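Help wanted: someone who doesn't mind cleaning a bathroom

I run Atholm, a small guesthouse with a workshop out back, and I'm looking for a cleaner for the mornings.

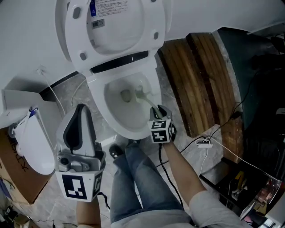 Bathrooms are most of the job, so let me start there. I like the bowl scrubbed with a brush every single day, under the rim too, then the seat wiped on both sides and the floor mopped right up to the base. You'd also do sinks, mirrors, trash and the hallway, and once a week the stairs (there are a lot of stairs, sorry!). No beds and no laundry, Şengül Sezer handles those and she's fussy about her sheets.

Pay is $82 a morning, and you're done when it's done. Some days that's early, some days a big group has just left and it really isn't. I supply the gloves, brushes and cleaners, but if you have a favorite product tell me and I'll pick it up.

You don't need experience. I'd much rather have somebody who shows up and tells me when we're low on paper towels! The job runs through October, and if we get along I'd love to keep you longer.

Come by and ask for me, or leave a note in the box at 47, the door next to ours. Put down your phone number, which mornings you're free and when you could start. Please get it to me by 16 January 2000.

Tülin Işık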